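Ticket 236: Right gripper loses position after lid return, steamer cell
Site: Droserwood
Cell: Magesa (two-arm, tabletop)
Opened by: Tumaini Kioko
Assigned to: Mwanahawa Urio
Priority: Medium
Status: Closed
Last updated: 10 February 2019

Reported problem

Right gripper stops partway through its opening move and the controller drops the arm into hold. Message on the operator laptop is "R grip position timeout." It clears on reset and comes back a few cycles later. Left arm is not affected. The task is bun transfer, steamer tray to plate, with the lid taken off by the left arm first.

First seen in January after the wrist covers were off for cleaning. I can't say the two are connected. Fault count from the log is 59 over the last 236 cycles. T.K.

Entry 1, Urio

Pulled the controller log. All 59 timeouts are on the right side and all of them are on opening. None on closing. Motor current before the fault is normal, so I don't think the fingers are jamming. The position reading freezes, then jumps to the correct value when the arm comes back to its park pose.

Asked for a test with the fingers cycled at park only. Kioko ran 40 open/close moves with the arm still. No faults.

Entry 2, Kioko

Repeated the 40 moves with the wrist turned to the plate approach angle. Nine faults. Turned it back to park, no faults. So it depends on wrist angle.

Swapped the left and right gripper channels in software to rule out the driver. Fault stayed with the right gripper. Channels put back afterward.

Entry 3, Urio

Angle dependence points to the cable or the connector at the wrist. Please check in this order:

1. Power down at the main switch. Wait for the drive lights to go out.
2. Check that the gripper connector is seated and the screw collar is tight.
3. Look at the cable loop between the gripper and the arm. It needs enough slack to follow the full wrist turn without pulling on the plug.
4. Check the tie point on the forearm. If the tie has moved toward the wrist, the loop is too short.
5. With power still off, check continuity on the signal pair while someone turns the wrist by hand.

Do not add tape at the connector. It hides the collar and we have had trouble with that on the Plurkwood cell.

Before the next run, set the table back to the standard start: steamer in the center with the tray loaded, lid flat on the left, plate on the right, both grippers up. The vision offsets were taught with that layout, and I want the new log to be comparable with the old one.

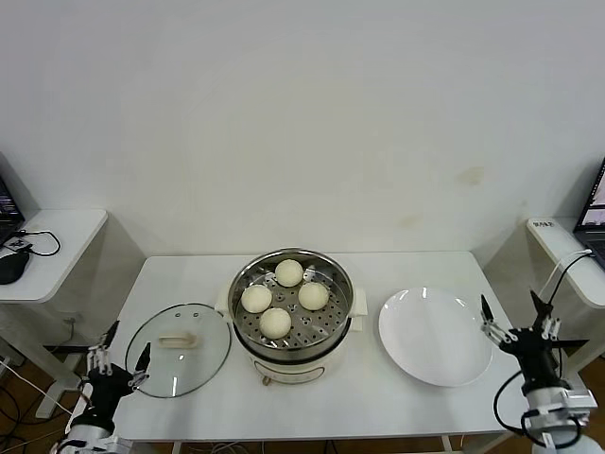 Leave the speed at the current setting for the first batch. If we slow the wrist down now we may mask the fault and learn nothing from it. Steamer stays switched off for all fault testing.

Entry 4, Kioko

Steps 1 to 5 done. Collar was hand tight but took another quarter turn. Tie on the forearm had slid toward the wrist. Continuity on the signal pair dropped out at the far end of the wrist turn and came back when I pushed the plug toward the socket. Outer jacket has no cuts.

Opened the plug. One crimp on the signal pair was loose in its housing. Re-crimped with a new pin from the Mulla spares kit and moved the tie back to the mark. Full wrist turn in both directions now leaves slack at the plug. Continuity holds through the whole range.

Entry 5, Kioko

Ran 40 open/close moves at the plate approach angle. No faults. Ran 129 full cycles after that at normal speed. No position timeouts. One stop in that batch, at cycle 17, was a vision timeout on the lid handle. I re-ran the camera check and it did not come back. Log is in the cell folder under this ticket number.

Entry 6, Urio

Log reviewed. Position reading is continuous through all 129 cycles. The vision stop is a separate matter and should get its own ticket if it repeats.

Changes to the maintenance sheet for this cell:

Forearm tie position to be checked against the mark each time the wrist covers come off.
Gripper connector collars to be checked on both arms at the same time.
Continuity check through full wrist turn added after any work on the wrist.

Left arm has the same plug and the same type of crimp. Kioko to open it at the next planned stop and replace the pin if it moves in the housing. One spare pin left in the kit, ten more on order.

Closed. M.U.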